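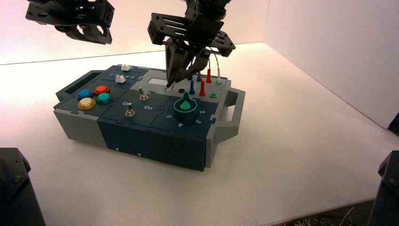 5/8/25 – Obituary register, Stovov

Finished the transcription of the Kastari burial book. 1,308 entries keyed, of which 839 have a death notice matched from the Bogdan newspaper run. Delia Hodoroagă checked the first 100 against the originals and returned four corrections, all in the age column.

Safta Dinu's notice gives her as the widow of a miller. The burial book has her unmarried. Left both readings in, with a note in the

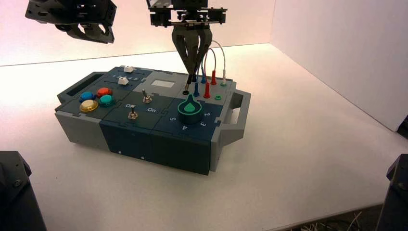 remarks field, and wrote to Rodica Buzatu for the parish copy. She still has the February volumes.

The date rule is settled: date of death where the notice prints one, otherwise date of burial, marked B. Tharun Palaniappan wanted the funeral date as a third column. Agreed, but it stays blank for the Pukine entries.
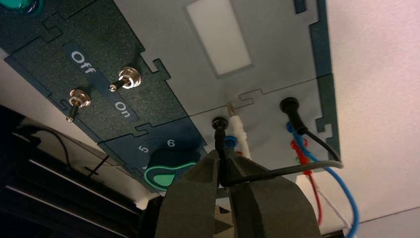
p. 47

Crescencio Garrido's family sent the wording for his notice. Two spellings of the surname in it. Asked which they want. Backed up the register at close and put the burial book back in its box.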